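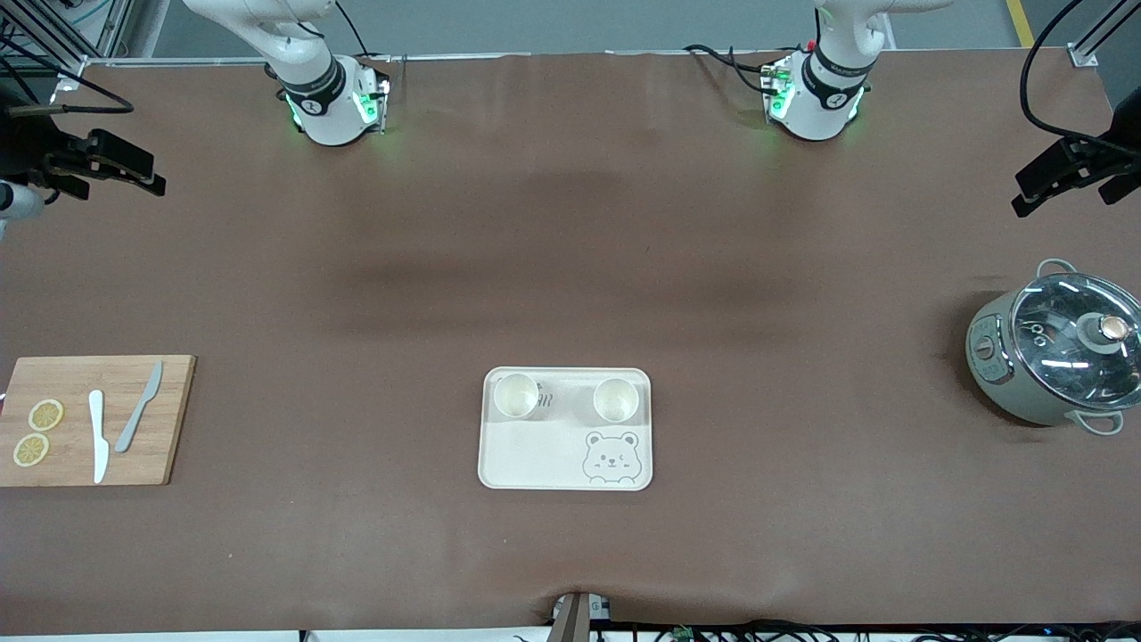
I go through a lot of lemons. Two bags a month in winter, more when it's hot. A few people asked how I slice and store them, so I'm putting it all in one thread.

Start with the lemon itself. For slicing I want one that feels heavy and has smooth skin. The bumpy ones with a pointed end tend to have a thick white layer, and you end up with a small yellow circle inside a big bitter ring. Keep those for juice.

Wash them before you cut. Warm water and a brush. Store lemons usually have a wax on them and you can feel it come off. Dry them well or they'll slide around on the board.

Roll the lemon on the counter first if you're going to juice it. Don't roll it if you're going to slice it. Rolling breaks the insides up and the slices fall apart when you lift them.

Cut off both ends until you can see flesh. Then lay it on its side and slice across, so every slice shows the segments like a wheel. If you cut the long way you get wedges, and those are fine for fish but no good in a glass.

How thin: I cut mine thin enough that they bend a little when I pick them up. For drying they need to be thin. For a pitcher of water you can go thicker and they hold up longer.

Pick the seeds out with the tip of the knife as you go. It's easier to get them one slice at a time than to fish them out of the pitcher later.

Knives. I've used a plastic one and a metal one on lemons for years. The plastic one is better than people expect on a ripe lemon with thin skin. It's the one I give my kids. It does not do well on a thick rind. You have to saw, and the slice comes out uneven.

For anything thick I use metal. Small blade, sharp. A dull knife pushes the juice out before it gets through the skin, and then you've got a wet board and a flat slice.

Rinse the metal knife right after. Lemon juice left on the blade overnight will mark it. I've ruined the finish on one that way. It still cuts but it has gray spots that don't come off.

The board. Mine is wood and I keep it only for fruit. Onion gets into wood and stays there, and you will taste it in your lemon water. Two boards solves that. Use different sizes so you can tell them apart without thinking about it.

My main fruit board is a Plirnwood. It's held up. I oil it when it starts to look pale and dry, maybe every other month. Food-grade mineral oil, wipe it on, leave it overnight, wipe off what's left. Don't use cooking oil, it goes sticky and starts to smell.

Put something under the board if your counter is slick. A damp dish towel folded once works. I've bought the rubber corners and they fall off.

To clean the board after lemons I just use hot water and a little soap, then stand it on its edge to dry. Don't leave it flat. The bottom stays damp and after a while the board rocks.

Somebody always says to scrub the board with half a lemon and salt. I do this with the ends I cut off. It helps with smells. It doesn't replace washing.

Storing slices. In the fridge, in a closed container, they're good for 3 days. After that the edges go dry and the flesh gets cloudy. I put a paper towel in the bottom of the container and change it if it's soaked.

Freezing is better if you use them slowly. Lay the slices flat on a tray lined with parchment, not touching. Freeze until they're hard, then move them to a bag. If you skip the tray step you get one solid brick of lemon and have to chip at it.

I get 8 usable slices out of a medium lemon. If you want to fill a quart freezer bag, plan on a few lemons and save the ends.

I use a Skokera tray for this because it fits the shelf in my freezer door side to side. Any flat tray will do. A dinner plate works for one lemon.

Frozen slices go straight into the glass. They keep the drink cold and they don't water it down much. When they thaw they're soft, so don't plan on using them as a garnish for anything nice.

Drying. I do this in the oven, lowest setting, slices on a rack over a baking sheet. It takes most of an afternoon. Turn them over halfway through. They're done when the middle isn't tacky anymore. Mine go a little brown and that's normal.

The dehydrator is easier if you own one. I have an old Cedska, bought used for 14 dollars. It's loud. I run it in the laundry room with the door shut and check it before bed.

Dried slices go in a jar with a tight lid. Give it a day, then look at the glass. If you see any fog on the inside, they weren't dry enough. Put them back in the oven.

What I do with dried ones: tea, mostly. One slice per mug, hot water, wait a few minutes. Also good in a pot of rice, taken out before you serve it.

Salted lemons are a separate thing and I'm not going to cover them here. They take weeks and I've only made them a handful of times.

The ends and the scraps. I keep a bag in the freezer for them. When it's full I simmer the whole thing in a pot of water with a splash of vinegar, strain it, and use it on the kettle for scale. Don't use it on stone counters. The acid will etch them.

Don't put the rinds down the disposal in a big pile. A few at a time is fine with the water running. I had mine jam once and it cost 80 dollars to have somebody come look at it.

Buying. The best ones near me come from Phùng, the produce market by the bus station. They put the new boxes out in the morning and by late afternoon it's mostly the soft ones left. They also sell a mixed bag of marked-down citrus by the register, and that's what I buy for juice.

Whole lemons last longer in the fridge than in a bowl. In a bowl they look good for a week and then go hard. In a sealed bag in the crisper I've had them last a month.

If one has a soft spot, cut it that day. Mold on one will move to the rest of the bag quickly.

A couple of replies asked about limes. Same method for all of it, except they dry faster and turn darker. Check them early.

Oranges I slice thicker. They have more sugar and stick to the rack, so put parchment down or you'll be scraping.

I'm doing a batch of grapefruit next. The slices are too big for my jars, so I'll be cutting them in half first. I'll add to this when they're dry.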